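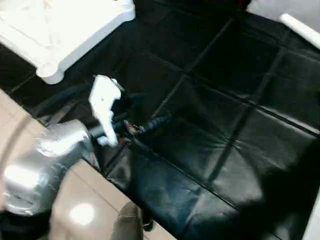

图一 左臂靠近黑色软垫面，右上方有一根白色圆杆

《残差》

米里亚姆·范·罗伊（Mirjam Van Rooij）的报告从第四节写起。前三节是背景，她打算留到最后。

第四节的标题是“双臂装配中的让步量”。让步量是她自己定的术语：一只手臂插入管件时，另一只手臂允许被推开的距离，单位毫米。特拉内港（Trarnenport）实验室原先的做法是把让步量设为零，托持臂锁死，插入臂承担全部误差。文献都这样写，范隆（Van Loon）组的基线也这样跑。

她把零改成了7。

改动发生在十一月的一个夜里，没有写进日志。此后的3000次仿真中，卡滞率下降，曲线平滑，没有值得讨论的异常。异常出现在实物上：托持臂每次让开之后，并不回到原位，总停在偏左一点的地方。她把这段差值叫作残差，单列一栏。

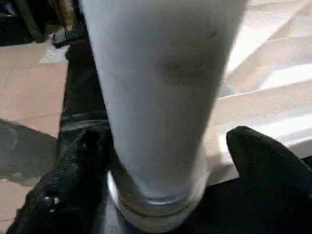
图二 腕部相机视角，黑色夹指之间的白色锥形件

残差最初被归为标定误差。她重做手眼标定，更换腕部线缆，把控制周期减半。残差不变。更换操作员，不变。将左右臂的角色对调，残差也随之对调，仍然偏向托持的一侧。

费内姆赛德（Fernemside）的审稿人在电话里问，是不是重力补偿的问题。

“补偿项查过了。”她说。

“那是摩擦。”

“摩擦没有方向偏好。”

对方沉默了几秒，建议她把这一栏删掉。结果部分已经足够，成功率可以发表，残差对结论没有贡献。她记下了这条意见，编号71，状态填“待定”。

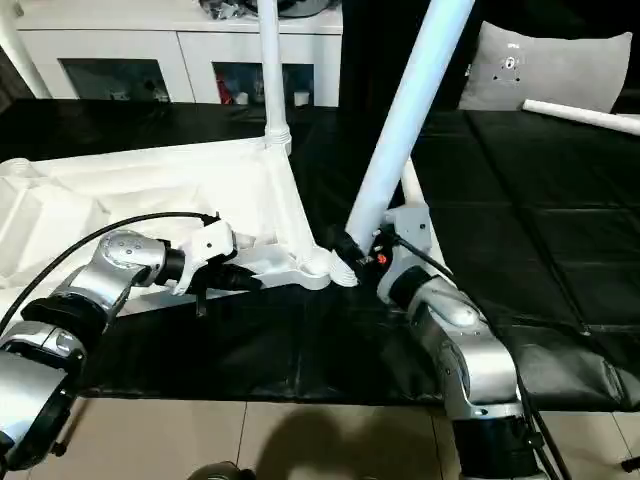

图三 双臂协同：左侧夹爪夹持框架近边，右侧夹爪位于斜杆与接头的交界处

当晚她调出全部力矩记录，按时间对齐，逐条叠加。单条曲线看不出什么，叠到大约140条时，噪声消去，剩下一个很浅的凸起，位于接触之前。

接触之前，托持臂已经开始移动。

她检查了时间戳，又检查了同步信号，两者一致。策略网络的输入里没有插入臂的目标位姿，托持臂无从得知管件何时到达。它能读到的只有自身关节的力矩，以及通过框架传来的、低于阈值的振动。阈值是她设的，用来过滤无用信号。过滤器位于记录端，网络读的是原始值。

也就是说，信号一直都在，只是她自己看不见。

她把这一段写进4.3节，措辞改了几遍。第一稿用了“预感”，删去。第二稿用了“提前量”，保留。

平德霍尔姆（Pindholm）方面要求附上实验步骤，以便复现。她在附录里写道：

1. 托持臂夹持座框近边，让步量设为7毫米。插入臂夹持管件，位姿由头部相机给出。关闭记录端过滤器。
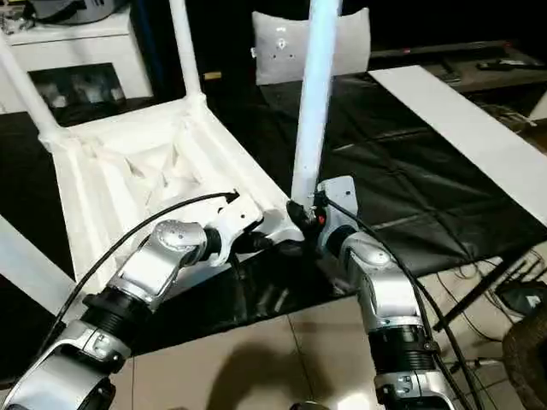 2. 双臂均保持夹持，静置，不下发任何指令。继续记录力矩，直至残差读数稳定。

写到这里她停下来，去看实时读数。指令队列是空的。残差一栏的末位数字仍在变化，很慢，偏向托持的一侧。

她把编号71的状态改为“不采纳”，保存文件，把椅子拉近了一些，继续等它稳定。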